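Festmont 机器人学系 课程讲义
灵巧操作中的数据采集与模仿学习
第六讲 佩戴式手部采集:从人手动作到机器人末端轨迹

6.1 本讲范围

前一讲讨论了遥操作采集。操作者通过主端设备驱动机器人,所得数据与机器人的动作空间完全一致,代价是速度慢、力感弱,对扳机、旋钮、软质织物一类物体尤其吃力。本讲转入另一条路线:操作者佩戴带有传感结构的手部装置,直接以自己的手完成任务,由外部相机测定手腕位姿,由装置本身测定手指状态,事后再将两者映射到目标机械手。

学习本讲之前,应已掌握刚体变换的齐次表示、针孔相机模型以及最小二乘意义下的位姿求解。第三讲的符号在此沿用:T_AB 表示坐标系 B 在坐标系 A 中的位姿,点的齐次坐标按 p_A = T_AB p_B 变换。

文中各项数据如无另注,均取自本系的 Runda 数据集。该数据集以桌面日用物品的抓握与操作为内容,采集环境为一般室内空间,光照未作控制。

6.2 系统组成

一套佩戴式采集系统由三部分构成。

第一部分为手部装置。装置固定于操作者手背,并沿手指方向延伸出连杆或指段,记录各关节的转角。装置应当尽量保留手掌与指腹的活动余地,否则操作者会改用平时不用的抓法,采得的动作便失去参考价值。

第二部分为位姿标记。标记多采用印有黑白方格图案的立方体,刚性安装在手背一侧。与单张平面标记相比,立方体在手腕翻转时更容易保持至少一个可见面;两个或更多面同时可见时,位姿解的稳定性也明显提高。

第三部分为固定相机与主机。相机架设在工作区侧方或上方,其外参在采集前标定,采集期间不得移动。手部装置的信号经线缆引至主机,与图像流统一打时间戳。

线缆的处理常被低估。有线方案在带宽与延迟上较为可靠,但线缆会对手腕施加附加力,长度不足时还会限制可达范围。布线时应在桌面留出松弛段,并使其避开物体放置区和标记前方的视线。

喷雾瓶是本课程反复使用的对象。它同时要求稳定的包络抓握和独立的扳机动作,瓶身承受的握持力与扳动扳机所需的力由不同手指分担,对映射方法提出的要求高于多数刚性物体。

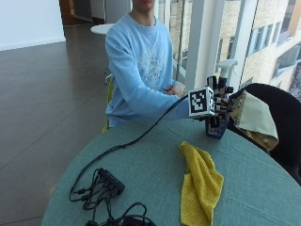

Hiba Atallah 在课程研讨中提出过不同看法:若最终部署的机械手只有三指,采集时保留完整的五指动作未必有益,因为映射阶段必然要舍弃一部分信息,而舍弃的方式往往由优化器的初值决定,研究者对此缺乏控制。她主张在采集端即对操作者的抓法加以约束,使人手动作落在目标机械手能够表达的范围之内。

上述意见与 6.5 节的内容直接相关。本系现行做法是保留完整动作,同时在任务说明中给出推荐抓法。两种做法各有依据,选择取决于数据是否需要供多种机械手共用。

6.3 手腕位姿的求取

设相机坐标系为 C,标记立方体坐标系为 M,手腕坐标系为 H,机器人基座坐标系为 B。手腕在基座系中的位姿为

T_BH = T_BC T_CM T_MH

其中 T_BC 由相机外参标定得到,在一次采集内为常量;T_MH 由装置的安装几何决定,同为常量;T_CM 逐帧由图像求得。

6.3.1 多面联合求解

对每一可见面检测四个角点,根据图案编码确定该面的编号,再由立方体的几何模型查得各角点在 M 系中的三维坐标。将全部可见面的角点合并,最小化重投影误差之和:

E(T_CM) = Σ ‖ u_i − π(K, T_CM, X_i) ‖²

式中 u_i 为角点的图像坐标,X_i 为其在 M 系中的坐标,K 为相机内参矩阵,π 为投影函数。

逐面求解后再取平均的做法不予推荐。单一平面标记在接近正对相机、且在图像中所占面积较小时存在两个重投影误差相近的解,二者的法向大致关于视线方向对称。一旦某一面落入错误解,平均值即失去意义。联合求解利用了面与面之间的固定夹角,可以有效排除错误解。

仅有一面可见时,应同时保留两个候选解,以前一有效帧的姿态作为参考进行选择。连续多帧仅有单面可见的区段须在数据中作出标注,供后续筛选使用。

6.3.2 安装误差的放大

T_MH 的旋转误差会随力臂放大。设标记中心至指尖的距离为 120 毫米,若安装旋转存在 2 度误差,则指尖位置偏差为

120 × sin 2° = 4.2(毫米)

对于抓握瓶身,该偏差尚可接受;对于将指腹置于扳机之上,该偏差已足以导致动作落空。因此每次重新佩戴后均应执行一次安装校验:操作者以食指指尖依次触碰桌面上的已知点,比较计算位置与真值,残差超限者重新固定装置并再次校验。

6.3.3 遮挡

遮挡有三种来源:手部装置自身的指段、被操作的物体,以及操作者的另一只手或躯干。前两种随动作变化,难以完全避免;第三种可通过站位与相机布置加以控制。对短时遮挡,位置可用样条插值,旋转可用单位四元数的球面线性插值。插值帧必须带有标志位,不得与实测帧混同。

6.4 时间同步

Runda 的手指信号与图像流均以 50 赫兹记录,相邻两帧间隔 20 毫秒。二者虽频率相同,却不保证对齐:图像自曝光至写入主机存在延迟,手指信号的延迟通常较小。若图像流滞后 2 帧,即 40 毫秒,当手腕以每秒 0.5 米的速度移动时,位置误差达到 20 毫米,远大于 6.3 节所述的各项几何误差。

延迟的估计采用互相关法。操作者在每次采集开始时按固定节奏快速张合手指,从图像中提取指尖间距随时间变化的曲线,与装置给出的关节角序列作互相关,取峰值位置为延迟估计值。采集结束时重复一次,前后两次结果不一致者,说明时钟存在漂移,该次采集应按线性漂移模型修正后再行检查。

需要注意,时间戳应尽量取自曝光时刻。以主机接收时刻代替曝光时刻,会将总线拥塞造成的抖动引入数据。多个设备共用同一集线器时,此类抖动更为常见,且不能通过固定延迟补偿消除。

6.5 动作映射

人手与机械手在指数、指长、关节轴线和运动范围上均不相同,关节角不能直接照搬。常用方法将映射表述为逐帧优化问题:

min_q Σ w_k ‖ v_k(人手) − s · v_k(q) ‖² + λ ‖ q − q_前 ‖²

其中 q 为机械手关节角,v_k 为一组关键向量,例如手腕至各指尖、拇指指尖至其余指尖的向量;s 为尺度系数;q_前 为前一帧的解;λ 控制时间上的平滑程度。关节限位作为约束条件加入。

本课程实验使用 Malum 求解器,其目标函数即为上式。权重设置须遵循以下要求。

一、拇指与其余手指之间的向量在接触阶段应取较大权重。接触是否形成,主要取决于对置手指间的相对位置,手指在空间中的绝对位置居于其次。

二、涉及扳机的任务应为执行扳动的手指单独设置权重,避免平滑项将扳动动作抹平。扳动行程短而速度快,λ 过大时,映射结果中的扳机动作会整体消失,而其余部分看上去仍十分正常。此类错误仅凭观看回放不易察觉,应绘制该手指关节角曲线,与原始信号对照。

三、更换机械手后,尺度系数 s 应重新确定,不得沿用旧值。

逐帧优化不考虑接触力。人手可以借助皮肤形变维持抓握,机械手的指面若较硬,同样的几何位置可能产生过大或不足的夹持力。通行的补救办法是在接触阶段将目标位置沿接触法向向内偏移一个小量,由机械手的柔顺控制吸收差值。偏移量需在实机上逐类物体整定。

6.6 桌面物品任务

桌面任务的布置以圆桌或方桌为工作面,物品置于单手可达的范围内。右手佩戴装置,左手可自由支撑或参与辅助。操作者采取站姿或坐姿均可,但同一批次内应保持一致,否则相机视角下手腕姿态的分布会出现两个明显分离的区域,给策略学习带来不必要的困难。
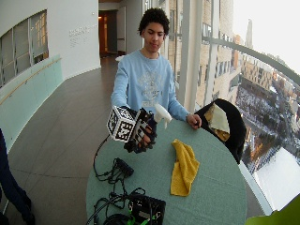 图2 右手佩戴采集装置握持喷雾瓶,手背装有立方体标记

喷雾类任务的一条完整示范划分为接近、抓握、提起、对准、扳动与放回六个阶段。阶段边界由手指关节角速度与手腕速度共同判定,再经人工复核。划分的目的在于便于分阶段统计误差:接近阶段的误差多来自位姿,扳动阶段的误差多来自映射,二者的改进途径完全不同。

织物类物体,如擦拭布,不适用上述划分。织物没有稳定的刚体位姿,抓取点也不唯一,应以接触与脱离两类事件作为分段依据。

6.7 质量检查与一组结果

喷雾瓶子集共采集示范 228 条。按下列标准检查后剔除 39 条,余下 189 条用于训练:

连续丢失标记的时间超过半秒;
首尾两次延迟估计不一致,且修正后仍不符合要求;
映射结果触及关节限位,并持续至阶段结束;
操作者中途停顿或更换抓法。

被剔除的示范以标记丢失者居多,且集中于提起之后的对准阶段。手腕在这一阶段转向工作区外侧,手背背对相机,立方体的各个印刷面几乎同时离开视野。增设对侧相机可缓解这一问题,同时也增加了外参标定的工作量。Vasiliu 实验室的采集台已按双侧布置改造,其标定流程见课程文件夹中的附件。

以 189 条示范训练的策略与以全部 228 条训练的策略相比,在抓握与提起两个阶段表现相近,差别出现在扳动阶段。后者更容易在手指未到位时即开始扳动。对训练数据逐条检查后可以确认,同步不良的示范中,手指闭合在记录上早于手腕到位,策略学到的正是这一错误时序。

该结果的适用范围应予说明。试验仅涉及一种机械手和一类物体,策略网络的结构与超参数未作变动,不宜据此推断其他任务中筛选标准的作用。

6.8 实验课安排

实验课于 Wednesday(周三)在 Vasiliu 实验室进行,每组两人,轮流担任操作者与记录者。

操作者负责佩戴装置、完成安装校验并执行示范。佩戴前应取下手表与戒指,袖口不得遮盖标记。记录者负责检查图像曝光、确认各数据流时间戳递增,并如实登记每条示范的异常情况。登记表中的异常条目不影响成绩,漏登则须补做。

示范采集完毕后,各组应在下课前提交以下材料:原始数据、首尾延迟估计值、安装校验残差,以及一份不超过两页的说明。说明中应包含扳动手指的关节角曲线,原始信号与映射结果绘于同一坐标系内。

6.9 与下一讲的衔接

本讲所述方法以外部相机可见标记为前提。下一讲讨论标记长时间不可见时的处理,包括惯性测量单元与视觉的融合,以及相机安装于手部时的位姿估计。请预先复习第四讲的卡尔曼滤波部分,并携带本次实验的延迟估计结果,课上将用作融合滤波器的初始参数。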